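## 4. Filling the tank and making the first pot

Read this section before you plug anything in. I know. Read it anyway.

The Prelline has a tank at the back, a hot plate at the front, and a lid that Jonatan Granström designed for people with very narrow wrists. Everything below assumes the Prelline is level, unplugged and somewhere you don't mind getting splashed.

1. Lift the lid until it clicks. If it doesn't click, you have lifted it the wrong way, and the hinge pin is now behind the counter.
2. Set the funnel in the tank opening and press it down gently.
3. Pour in 700 ml of cold water. Stop at the line. The line is gray on gray, so have a flashlight handy.
4. Take the funnel out before closing the lid.
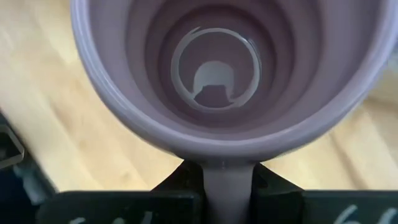
5. Close the lid. You should hear two clicks this time.
6. Plug in the machine and press the left-hand button. The light goes amber. It stays amber for longer than seems reasonable.

**Caution:** Do not fill the tank from a kettle. The seal is rated for cold water only and goes soft at 80 degrees. A soft seal leaks onto the plug.

**Note:** Machines shipped before September have the buttons the other way around. On those, the left-hand button starts a descaling cycle, and you'll be waiting 18 minutes for a cup of hot vinegar-flavored disappointment.

### Rinsing

The first pot is a rinse. Don't drink it. Tiruwork Sisay tested the early units at Hurkbridge and drank it, and her remarks are the reason this heading exists.

1. Run the full tank through with no coffee in the basket.
2. Pour the water away.
3. Repeat until it stops smelling like a new shower curtain. Two rounds usually does it.

### Brewing

1. Fold the paper filter along the seam and drop it into the basket. The Stostlow size 4 fits. The MacPherson ones are sold as the same size and are lying to you.
2. Add the coffee. Start with one level scoop per cup and argue about it later.
3. Slide the basket in until the arrow meets the notch.
4. Press the right-hand button.

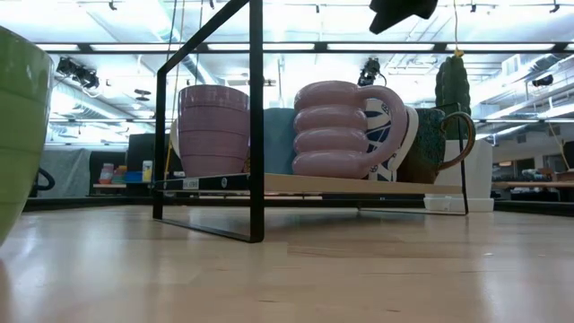
5. Wait for the gurgling to end. There is a pause in the middle that sounds exactly like the end – leave the pot where it is.
6. Lift the pot straight up. Tilting it on the way out trips the drip valve, and the last of the coffee goes on the hot plate.

**Note:** The hot plate switches itself off after an hour. The coffee will have given up well before that.

### If nothing happens

- Check the plug.
- Check the lid. Two clicks.
- Check that the tank has water in it. More people write in about this than will admit to it in the letter.
- If the amber light blinks, the basket isn't seated. Go back to step 3 under Brewing.

Cleaning and descaling are in section 5.

*Section revised 27th February*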